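The **Pallera border clashes** were a series of armed incidents along the Lusa River between the government forces of Granström and irregular fighters based in the hill district of Ruletti. They began in December with an exchange of fire at the Pallera crossing and ended with a ceasefire signed the following spring. Official returns from both sides put the number of dead at 90, most of them fighters.

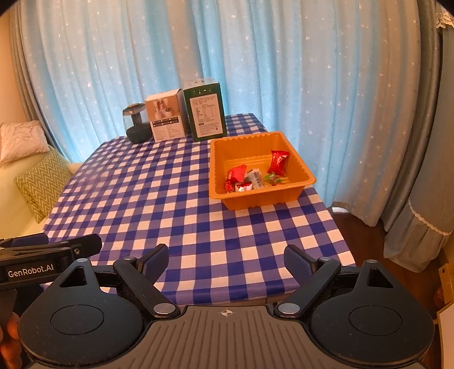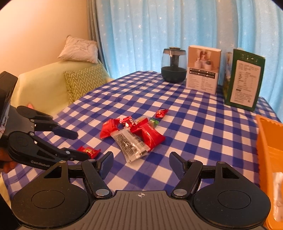

The fighting was small in scale but had a lasting effect on trade and travel in the valley. It also led to the first permanent monitoring mission on the river.

## Background

The Lusa forms the boundary between Granström and Ruletti for most of its length. Under the original boundary agreement the line followed the deepest channel of the river. Floods later moved the channel west near the town of Pallera, leaving a strip of farmland on the opposite bank from the people who held title to it. Both sides claimed the strip, and both collected taxes there in some years.

For a long time the dispute was handled locally. Farmers crossed with seasonal permits, which were stamped at a customs shed beside the bridge. The permits were suspended after a Granström patrol seized a load of fuel it said was being smuggled to armed groups in the hills. The Ruletti district council protested, and the bridge was closed to vehicles the same week.

## Course of the fighting

### Pallera crossing

The first shots were fired shortly before dawn at the eastern end of the bridge. Granström's defence ministry said its guards had come under fire from a tree line. The Ruletti council said the guards had fired first on a group repairing a fence. Four people were killed and the customs shed burned down.

Shelling was reported on both banks over the next nine days. The villages closest to the river were emptied, and 1,073 people were registered at schools and church halls in Pallera. Many others stayed with relatives and were never registered — the later inquiry made no attempt to estimate how many.

### Upper Lusa

In January the fighting moved upstream, where the valley narrows and the road runs close to the water. Irregular fighters held the road for six days and withdrew when Granström brought in reinforcements. A pumping station on the west bank was damaged during the withdrawal, and part of Pallera was without running water until it was repaired.

A truce arranged by local clergy lasted less than two weeks. It broke down after a patrol vehicle struck a mine on the upper road. Each side accused the other of having laid it.

## Ceasefire

Talks were held in a grain warehouse on the Granström side, chosen for its distance from the river. The ceasefire had five main terms:

- withdrawal of heavy weapons to the ridge lines on both banks
- release of all detainees
- clearance of mines from the upper road
- reopening of the Pallera bridge to foot traffic
- creation of an unarmed monitoring mission with access to both sides

The status of the farmland was left out of the text. Ruletti's delegates had asked for it to be included and signed under protest.

## Aftermath

The bridge opened to pedestrians in the first month of the ceasefire and to light vehicles a year later. Of the displaced people registered in Pallera, 815 had gone home by the end of the first summer. Most of those who had not were from two villages where houses had been destroyed.

A joint inquiry received 745 claims for lost property, livestock and crops. Payment was slow. Granström settled its share from general revenue, while Ruletti relied on a levy on bridge traffic that brought in less than expected. The levy was dropped after truck drivers began using a longer route to the south.

The monitoring mission's mandate was most recently renewed on Oct 17, 2023. Its reports list occasional shots fired at night, straying cattle and disputes over fishing nets. The customs shed has been rebuilt on its old foundations, and seasonal farm permits are again issued there, although holders must now renew them every three months.

## See also

- Lusa River
- Ruletti district
- Pallera bridge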